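Hulik and Brouwer extend hand-held gripper program at Radcombe

RADCOMBE, February - Hulik, a developer of handling software for light industry, today announced a second stage of its Metance project, which gathers examples of everyday hand tasks for use in training robots. The work will be carried out with Brouwer, the equipment maker that has supplied the project's hand-held grippers.

Under the program, trained operators carry out ordinary jobs such as picking up, turning, stacking and putting away small items. They do so with a two-fingered gripper held in the hand and fitted with a camera, so that each task is recorded from the position a robot's own gripper would have. The recordings are then checked, labelled and passed to the learning system.

The first stage produced 3,000 recorded examples. The second will add recordings at the rate of 400 a month, and will bring the number of workstations at the Radcombe centre from five to 20.
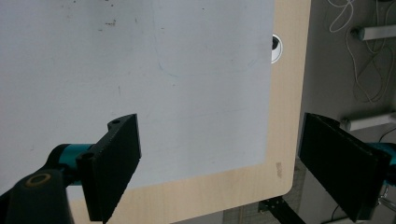 A Metance hand-held gripper at a white-topped table, with its two black fingers apart.

Hulik said the larger number of workstations would allow the same task to be recorded at different table heights and under different lighting. Systems trained at a single bench often perform poorly when moved to another, and the company regards variety in the workplace as no less important than the number of examples collected.

Operators will also record attempts that do not succeed. A dropped item or a missed grasp will be kept and labelled as such - a change from the first stage, when these recordings were set aside. Brouwer will provide replacement finger pads and regular servicing for all grippers in use at the centre.

Each operator completes a short training course before recording begins and may ask for any recording to be withdrawn. Faces and voices are removed before files leave the Radcombe centre.

The partners expect to begin trials of the trained system on a fixed robot arm once the second stage has been completed. Results will be made available to organisations taking part in the project.

About Hulik
Hulik develops software for picking, sorting and packing in small and medium-sized workplaces. Its head office and data centre are in Radcombe.

About Brouwer
Brouwer designs and builds grippers and hand tools for research and industry.

Media enquiries may be directed to the Hulik communications office, Radcombe.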